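Sorting the Pantry at Kisero: Gallery

Silvia Slanina
Jul 7, 2026

Kisero is the share house at the top of Plilora Street. The kitchen there is small, so most of the dry food has lived in the hall and the back bedroom for years. In the winter break we pulled everything out, went through it, and put back what was worth keeping. The notes below go with the pictures in the order they were put up. The last of the large pictures is at the bottom of the page, and the rest can be opened from the list of rooms.

The job covered the hall shelves, the two kitchen cupboards and the back bedroom. We used 23 baskets and tubs, most of them already in the house. The only things bought new were labels and a roll of shelf liner from Hemska.

Hall shelves

Tins go on the bottom two shelves with the labels facing out. The beans and tomatoes were all mixed up before and are now on separate sides.

Jars sit above the tins. Anything with a rusted lid was thrown out. Empty jars were washed and went to the shed.

The top shelf is for things used once or twice a year, such as the preserving pan and the big cake tins. It is 182 cm off the floor, so the step stool stays in the hall.

Kitchen cupboards

The left cupboard has flour, sugar, oats and rice. We moved these into tubs after finding pantry moths in an open bag of flour. The tubs came from Carrilho and the lids fit well, although two of them are stiff.

The right cupboard has oil, vinegar and sauces on a tray. The tray catches drips and can be lifted out to wash.

Spices were cut down to what people cook with. Duplicates were tipped into one jar where they were the same thing and in date. The colour of the paprika was a good guide to its age.

Tea and coffee have their own shelf near the kettle. Sugar for drinks is kept there too, apart from the baking sugar.

Back bedroom

Packets were the slow part. They slide about on a shelf and the small ones end up behind everything else, so they are going into open baskets, one for each kind of food. The translucent white one on the light blue table has slots and diamond-shaped holes, and reddish and clear shapes show through the front of it. The rounded packet with the red contents, in crinkled clear plastic, is in front of it. The reddish-brown wardrobe unit behind has tall doors, a row of upper cupboards and an open section in the middle.

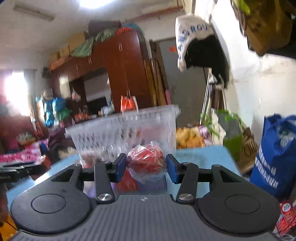 The baskets are for sealed packets only. Once a packet is opened it goes to the kitchen and gets a clip. There were 50 clips in the drawer at last look, which should be plenty.

Labels are written in pencil for now. We will change them to pen in September, when everyone has had time to say what is in the wrong place.

Spare baskets are in the shed, on the left behind the bikes. Please put them back there if you borrow one.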